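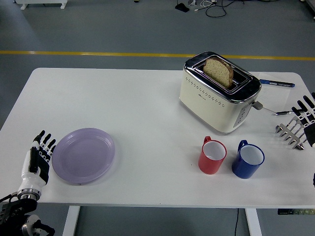 Two-slot toaster with one slice in the rear slot. A sheet of paper and two pens lie behind and to the right of it.

Setting Up and Calibrating a Two-Slot Toaster

The numbers on a browning control are not a standard scale. On one model a 3 is a timer position; on another it is a temperature cutoff. The same number can give pale bread on the first cycle and dark bread on the third. A short calibration run, done once and written down, removes most of the guesswork.

Position

Set the toaster on a flat, hard surface with open space above the slots. Do not run it under a wall cabinet or next to curtains or a roll of paper towels. Move loose paper away from the toaster before pressing the lever. Route the cord behind the unit, clear of the table edge, and keep it off the chrome, which gets hot.

First use

Run a new toaster empty for two cycles at the highest setting, with a window open. Residue on the heating elements burns off and may smell. Let the unit cool fully between cycles.

Calibration

Use one loaf for the whole run. Slices should be the same thickness and at room temperature. A kitchen scale helps: a 400 g loaf and an 800 g loaf from the same bakery are often cut differently, and the results do not transfer.

1. Start with the toaster cold. Insert one slice and set the dial to 2.
2. Press the lever until it latches. Time the cycle.
3. Write down the setting, the time in seconds and the color of both faces.
4. Wait until the toaster is cold again. Repeat at 3, then 4.
5. Run the preferred setting twice in a row without a cooling period. Record the second result separately.

On the Trindeck used for these notes, setting 3 took 151 seconds from cold and produced an even medium brown. The second cycle at the same setting came out darker. Dropping the dial half a step for any repeat cycle corrected it.

Single slices

Some toasters are marked for single-slice use in one particular slot. Check the top rim and the manual. Where there is no marking, test both slots and note any difference. A single slice often browns unevenly between its inner and outer faces. Turn it around for the last part of the cycle if this matters.

Frozen and dense bread

Use the defrost button if fitted. Otherwise run one cycle at the lowest setting, then one at the normal setting. Rye and seeded loaves need a longer cycle than white. Buttered or glazed items do not go in a slot toaster.

Crumbs

Unplug, cool, then slide out the tray. Empty it weekly under daily use. Wipe chrome with a damp cloth and dry it at once to avoid spotting. Never put a knife or fork in the slots. If a slice jams, unplug the toaster, let it cool and work the slice out with wooden tongs.

Related tips
Descaling the Grakau Kettle
Chipped Enamel: When to Retire a Mug
Dawber Bread Bins, Vented and Unvented
Cord Storage for Small Appliances
Clorthorpe Knife Block Cleaning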